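12 shares · 4 comments

By her second week at Brallalari, Yolandi Nel had put the same small outfit into the same washer 400 times. The robot did the lifting — she did the steering, and the apologizing when it dropped a sleeve. Each try was saved so that a model called Zunik could someday do laundry badly without her.
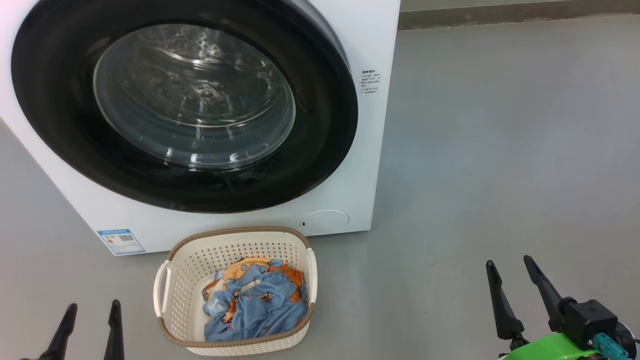

Too clean, Alvarado wrote from upstairs, about her latest batch. Could she fumble more? Zunik had to learn how to recover.

Yolandi had fumbled for years for no pay at all. She set her grip on the controls, aimed for the blue and orange bundle, and missed it with real care.

Try 401, she typed. Good one.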